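# Making a bed in a room that leaves no space for it

Small bedrooms are usually planned around one number, the width of the mattress. The width of the strip left beside it receives less attention, though it decides how the bed can be made each day. Rosaire Lemieux, who has fitted out guest rooms for Ballness since the firm took on its first lettings, calls this strip the service side.

A room for two people will often put the bed hard up to one end and leave a single narrow run of floor between mattress and wall. A pale plank floor and a dark skirting board help a little, as the edge of the walking space is easy to read in low light. A marble sill at the window gives a ledge for a glass or a book where a bedside table will not fit.
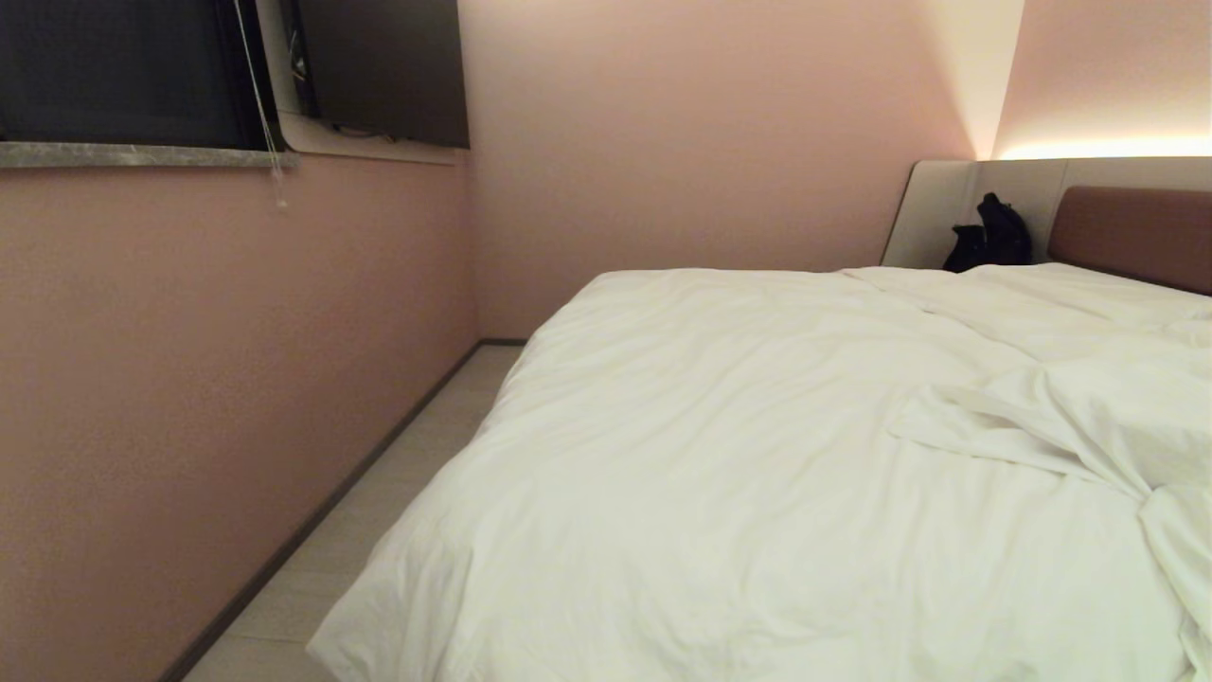
## Order of work

Everything starts with clearing. Bags left at the head of the bed should come off before any linen is moved, as a strap caught under a duvet will pull the cover out of line. Pillows follow.

The duvet is then folded back towards the foot in one movement, leaving the sheet exposed. Lemieux leaves it there while she checks the fitted sheet, starting with the corner that is hardest to reach. On a tight service side this is the far corner at the headboard, and it is done kneeling on the mattress. The near corners can be done standing.

A fitted sheet should wrap the mattress edge with no slack along the top. Where it hangs loose down the side, the usual cause is a sheet cut for a deeper mattress. Pulling harder at one corner only moves the slack along. 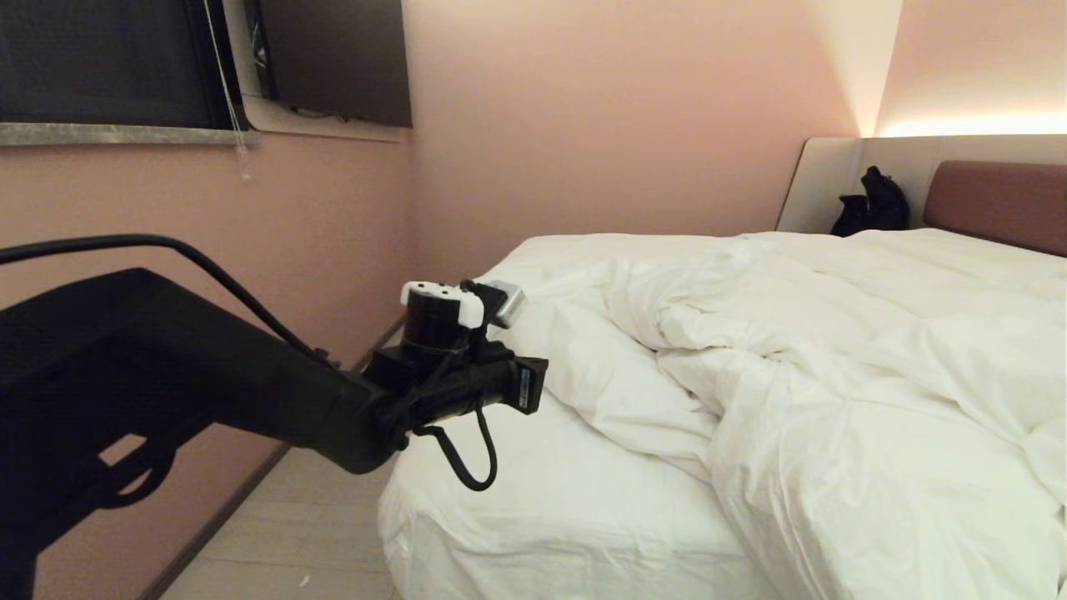

The duvet itself is a separate problem. A white cover shows every crease, and most of the creases come from the filling having shifted inside. Brock Desjardins, who buys linen for Zatberg, recommends a cotton cover at a thread count of 200 for lettings. Finer cloth feels better in the shop – and looks worse by the second morning.

To level the filling, take the two corners at the foot, lift, and let the duvet drop. Twisted sections near the edge should be opened out by hand first. Overhang is set last, and it should be equal on both sides even if only one side is ever seen.

## The head of the bed

Padded headboards in pale or dusty pink cloth need a soft brush once a week. Where a panel behind the bed forms a ledge, wipe it before the linen goes on. A warm light strip along the wall above will pick out dust that daylight misses, so it is worth switching on for this part of the job.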